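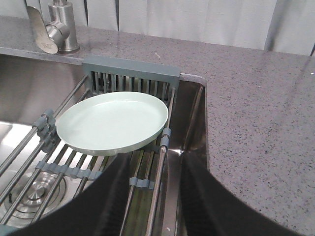
布拉拉夫比(Bralavby),2026年10月8日

首页 | 动态 | 参观记 | 软件 | 关于本站

阅读时间:6分钟

Schwerdtfeger 的实验室在一栋旧办公楼的二层,这次开放日主要讲软件,硬件只在开头提了几句。我上午到,先看厨房工位,再听规划组的介绍。

厨房工位做的是餐具收放。水槽上架着一副可卷起的不锈钢沥水架,薄荷绿色的盘子斜靠在后面的灰色带槽收纳盒上,夹爪张开,位置在盘子下方。工程师说,这种布置对感知模块比较麻烦:金属杆反光,杆与杆之间又能看到水槽底,深度图上容易出现空洞。他们的做法是先用彩色图分割出盘子,再拿盘沿拟合一个椭圆,由椭圆推出盘面朝向,深度只用来校正距离。

感知模块输出的是位姿加一个置信度。置信度低于阈值时,规划器不会直接下抓取指令,先让手腕换一个角度再看一次。我问阈值怎么定,回答是按回放数据调的。目前回放库里有1,628段记录,其中1,242段做了人工标注,没标注的只用来查程序崩溃和超时。

规划部分用的是他们自己的框架,名叫 Calement。任务写成行为树,每个节点带前置条件和超时时间。抓盘子这一支有6个节点:观察、估计位姿、选抓取点、接近、闭合、抬起。接近段单独限速,碰撞模型里把沥水架简化成一块薄板,没有逐根建杆。工程师承认这样偏保守,夹爪从杆缝之间伸下去的抓法会被全部排除。下一版打算在盘子附近局部换成细模型,别处照旧。

控制这边讲得较短。闭合时切到力控,接触后按设定的力保持。有人问盘子在架子上滑动怎么办,对方说现在靠重新估计位姿,还没有做滑动检测。

下午看的是工具链。Wallari 是他们的日志查看器,左边是时间轴,右边并排放相机画面、行为树状态和关节曲线。拖动时间轴,三栏同步。我试了一段抓取失败的记录,从树上点开变红的节点,能直接跳到出错那一刻的画面,省去对时间戳的工夫。缺点是载入慢,长记录要等将近一分钟。每次合并代码前,系统会自动跑148个回放用例,结果也在 Wallari 里看。

接口文档可以在现场翻阅,不能带走。行为树的编辑器没有演示,说是还在改。

参观需提前登记,楼下没有停车位,从车站步行过去比较方便。

近期文章
行为树与状态机:两个项目的用法对比
回放测试怎样接入代码合并流程
手眼标定的几个常见错误
反光物体的深度补全笔记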